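Housekeeping Skills 1 – Handout for Session 6
Wiping and caring for a wooden work surface
Prepared by Souad Bennani, Rutherford Community Learning
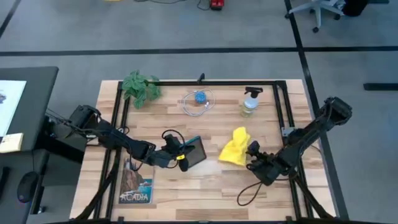 In the last session we did floors. Today we stay at the height of the hands and speak about wooden tops, the kind which is made from many strips glued side by side. In English it is called butcher block. You will meet it in kitchens, in craft rooms and in small offices, and many people clean it in the wrong way for years.

Words for today
Grain: the direction of the lines in the wood.
To wring out: to twist a wet cloth until it stops dripping.
Lint: small hairs that a cloth leaves behind.
Finish: the oil or varnish on top of the wood.

1. Before you wipe
Move the things first. A tablet, a phone or a set of keys should go to a chair or a shelf, not to the other end of the same table. If you push a tablet across the wood, any grit under it will make a scratch. Close the cover of the tablet if it has one. Cables should be lifted and never pulled.

Look at the surface from a low position, with the light coming towards you. Sticky marks and old rings show much better in the glare than from above.

2. The cloth
Use a soft cloth, folded in four. A cloth that is crumpled in the hand presses hard in some places and does not touch in others. When one side is dirty, turn to the next side. For this course we keep yellow cloths for tables and blue cloths for the bathroom – please do not mix them, also not after washing.

The cloth must be damp and well wrung out. Water that stays in the joints between the strips will lift them with time.

3. The movement
Wipe along the strips, from one end to the other, and let each pass go a little over the one before. Do the edges last. Then dry with a second cloth in the same direction.

4. Oil
An oiled top needs new oil when a drop of water no longer stands on it. Put on a thin coat, wait 48 hours before you use the table, and hang the oily cloth flat outdoors to dry. Oily cloths left in a heap can catch fire by themselves. A varnished top does not need oil.

For next time
Read page 57 in the course book and write down the colour of each cloth you have at home and what you use it for. Kuo-hua Wei will take the group in Room 156, as I am away. Bring your own apron.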